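Wilten Riders, Your Airport Run Just Got Cheaper. But For How Long?

September 15, 2018

If you've opened the Turnar app this week you've probably seen the big banner already. I did, at the curb, with two suitcases and a kid on my shoulders! Turnar has dropped its flat fare from downtown Wilten to the airport to $21, and the new price covers the whole day, early mornings included.

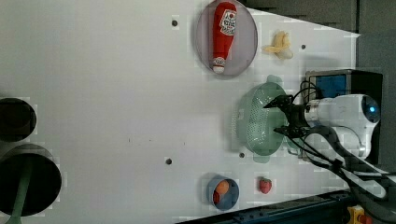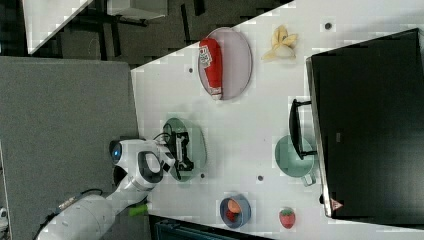

Heriberto Condori wrote in within minutes of my first post on this to say he'd take the deal but doesn't trust it, after what happened in February, when the last cheap fare vanished and the same trip shot up to $65 on a rainy night. Fair point, Heriberto. I paid $63 that week myself and I'm still a little sore.

So I asked Turnar. They told me the $21 price stays put until the new year and that surge pricing won't touch it, as long as you book inside the app and get picked up in the downtown zone (the map is under "Fares," and it stops at the river, so folks in Arain are out of luck for now). Extra stops cost more. Bags don't.

What about the drivers? Turnar says it's making up the difference on each trip and adding a $300 bonus for anyone who finishes a set number of airport runs in a month. The driver I had on my last ride liked the sound of the bonus but hadn't seen the number of runs in writing, and neither have I. I've asked for it twice.

Flolline, the other app most of us have on our phones, hasn't moved its prices yet. I checked again before posting and my usual trip was still well above Turnar's. If they send me anything, I'll add it to this page.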